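Thirty games in the cold, and then June

I was standing behind the goal at Cutgate, hood up, chips going soft in the wrapper, when a man I'd never met leaned over and asked me whether our left-back was any good. I said he was the best we'd had in years. The left-back then passed it straight to their winger, who scored. That was my introduction to following a club at this level, and I've been hooked ever since.

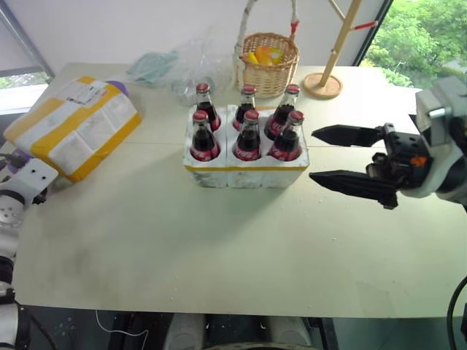 Povilas Mets
Football writer

If you don't know Cutgate, you're in good company. They play on a sloping pitch behind the bus depot, and the stand holds fewer people than my old school hall. I moved to the area two years ago and only went along that first time to get out of unpacking. I didn't know the league had a Luron Cup, or that people fell out over it, or that you could be shouted at by a linesman for laughing.

This season I made up my mind to see every league match, home and away. All 30 of them! My wife thought I'd give up by Christmas, and I very nearly did. There was a night at Breneo when the fog came down so thick that we only knew they'd scored from the tannoy (and even the tannoy sounded unsure). I drove home with the heater on full and my socks on the dashboard.

But then spring came, and Pētersons got fit. He's our number nine, a big quiet lad who had missed most of the winter with his knee, and watching him come back was like somebody had switched the lights on. He doesn't run much. He sort of drifts about looking as if he's lost his keys, and then the ball drops in the box and he's there first. I've tried explaining this to friends who support proper big clubs and they look at me with such pity. 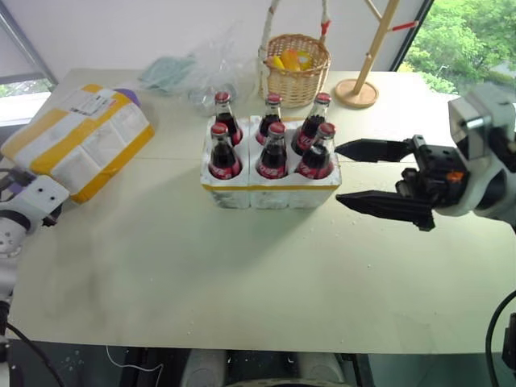

Six bottles of cola in their carrier.

The one I'll remember is the last home game. We were 3–2 up against Luron Town with the clock doing that thing where it stops moving, and their keeper came up for a corner. The whole ground went silent. He got his head to it as well, a really good header, and it came back off the bar and landed at Pētersons' feet on the edge of our own area. I've no idea what he was doing back there. He just hoofed it over the road and the referee blew up, and I found myself hugging the man who'd asked me about the left-back.

We finished mid-table, so there's no cup and no bus tour. The manager has signed on again, the left-back hasn't, and the pitch is being reseeded in June. My season ticket form is already on the fridge, filled in, waiting for a stamp.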